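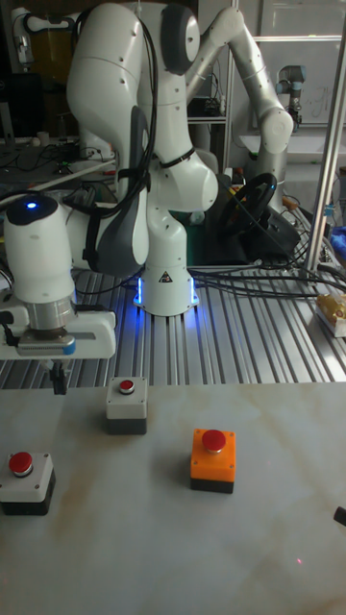 Arm and the three button boxes on the marble-patterned top, gripper to the left.

14 January 2022

Button task, hand-guided demos. Lovisa moved the arm, I ran the recorder and kept notes. Order for this set is white box, grey box, orange box, then home.

Kept 149 demos. Threw out 6, mostly for pausing too long over the grey box. Its button is smaller than the orange one and you slow down without meaning to. Lovisa got smoother if she started the descent early and didn't stop to line up.

Cable straps on the outside of the arm tug a bit when the wrist is turned right over. You can feel it by hand and it shows in the torque log. Re-strap with more slack before the next set.

Tried 3 runs by remote control after lunch with Fotis driving. Slower, but the paths are cleaner near the buttons. Worth a proper comparison.

Holger wants 700 in total before we train. At this rate that's most of next week. Box positions are taped and measured, sheet is in the Mivitz folder. Please don't shift the orange one.

S. Eklund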